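Section 5: Working alongside the folding station

December 18, 2021 | By Yetunde Odukoya
2 min read

These steps are for laundry staff at the Prultitis site who used to fold by hand and now look after a two-arm station. Read Section 2 (stopping and restarting) first.

1. Check that the table is clear and the walls are fixed in place.
2. Put the basket of unfolded clothes in the back right corner. Turn garments the right way out and empty any pockets.
3. Stand behind the yellow floor line and press Start on the panel.
4. Let the arms pick up, stretch and lay out each garment. A twisted garment may take more than one try. Do not reach in to straighten it.

Caution: The arms can move again after a pause. Press Stop and wait for the panel to show SAFE before you put a hand over the table.
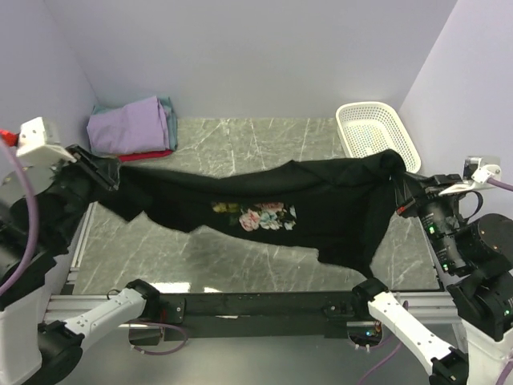
5. If the same garment has been tried 5 times, the panel shows HELP. Press Stop, take the garment out and fold it at the hand table.
6. Take finished clothes from the stack at the back left before it gets too high. Press Stop first.
7. Check each fold. Refold anything with a crooked collar or a sleeve hanging out, and mark it on the shift sheet.

Note: Jobs have changed since the station came in during July. Each shift now has one person on sorting and checking, and one on the hand table for baby clothes, knitwear and anything with hooks or long ties. Swap over at the break. Checking means standing still for long periods, so use the mat and the high stool.

Note: The shift sheet is for faults with the station. It is not used to measure how fast anyone works. Questions about hours or duties go to Roman Szulc in the Fitolden office.

8. At the end of the shift, press Stop, turn the key to Off and hang it on the hook by the panel. Wipe the table with a dry cloth. Leave the cables alone, even if one looks loose, and report it.

78 shares | 2 comments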